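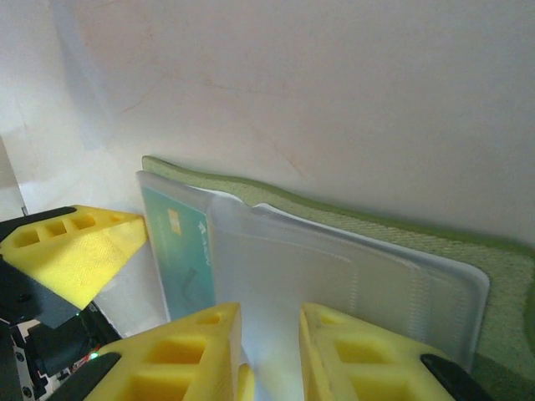 Unit 9. Small flat items: sleeves, cards and backing pads
Interior Services, Practical Module B
Course notes prepared by Benedikt Prantl

9.1 Scope

Flat items under 10 mm thick are treated separately from boxed goods. The group covers card sleeves, payment and membership cards, paper inserts, and textile pads used as a backing or rest. Folders and bound documents are in Unit 13.

9.2 Terms

Sleeve: a flexible plastic holder, clear or frosted, with one or more pockets.
Insert: paper or card stock placed in a pocket, blank or printed.
Pad: felt or woven textile, laid flat or leaned upright.
Seam: the line where two layers of plastic are joined. Seams set the usable width of a pocket. The outside edge does not.

9.3 Leaning storage

A sleeve leaned against a bare painted wall slides outward at the foot. Friction at the base depends on the shelf surface and on the angle. A pad placed between sleeve and wall increases grip at the top edge and keeps the corners from marking the paint. Light scratches and faint stains on a matte wall are hard to remove without changing the sheen, so the pad goes in first.

Lean the pad with its bordered edge up. Set the sleeve in front of it, long edge down, opening up. If the sleeve bows, reduce the angle or add a stiffer insert.

9.4 Loading a sleeve

Empty all pockets and wipe the inside with a dry cloth.
Place the insert first. A narrow strip may stand above the plastic to serve as a pull tab.
Place one card per pocket, in front of the insert.
Press along each seam with a fingertip. A card riding on a seam will work loose.

Frosted plastic hides print. Where cards must be told apart, use the clear pocket or label the insert.

9.5 Materials used in the practical

Sleeves: Clonico, two-pocket
Pads: Rinari felt; Barrientos woven
Storage log: form 1494

9.6 Exercise

Load one sleeve and lean it first on the bare wall, then on each pad. Record the steepest and shallowest angles at which it stays up. Enter the results on the form and hand it in before Unit 10.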